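How to Budget for a Two-Arm Tabletop Setup
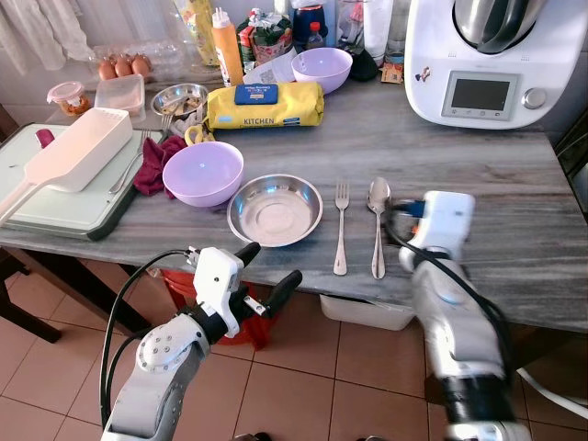 Ludivine Lacroix

Most first budgets for a two-arm setup cover the arms and little else. The arms are the easy part, because the supplier gives you a price. The items below are the ones that push a purchase into a second round of approvals. I use a table-setting task as the example throughout: a plate, a fork and a spoon to be placed on a crowded kitchen table.

Step 1. Write down the task before you ask for quotes

One paragraph is enough. Name the objects the arms will handle, the surface they sit on and how far back the farthest one is. A steel plate with a raised rim and a fork lying flat on a hard tabletop ask different things of a gripper. If your list has both, say so to the supplier. We sent the same paragraph to Estcombe and Irnex and got two quotes we could compare line by line.

Step 2. Measure the table and the floor

Mark where each arm base will stand and check the reach to the back of the table. Large items such as a food processor take up working space even when the arms never touch them, so measure with everything in place. Check the floor too. Tile with grout lines can leave a stand slightly uneven, and leveling feet are usually a separate order.

Step 3. Price the grippers separately

Ask what comes with the arm and what a spare set of fingers costs. Fingers wear, and thin metal flatware is hard on the tips. Our spare sets were $70 each and we ordered four. Ask for the delivery time as well — ours was nine weeks, longer than for the arms themselves.

Step 4. Add cables, power and mounting

Count cable runs for both arms, with enough slack for full movement. Then add clips or a cover for anything that crosses the floor. This line came to $510 for us, against nothing in the first draft.

Step 5. Budget for the objects

Bowls, utensils, cutting boards, cloths and packaged groceries are cheap, but they should be on the sheet. Buy duplicates of anything the arms will pick up. If you use real food, put in a small monthly amount to replace it.

Step 6. Get the service terms in writing

Sutcliffe offered us a yearly plan at $2,171 for the pair, and Kedo charged by the visit. Work out how many visits you expect before choosing. Ask who pays shipping when an arm goes back, and whether you get a loaner.

Step 7. Set the order dates

Work backward from the day you need the table running. We wanted to start in June, so the gripper order had to be approved first and the arms could follow. Quotes expire, so write the end date next to each price. Ours were all good through 19th January.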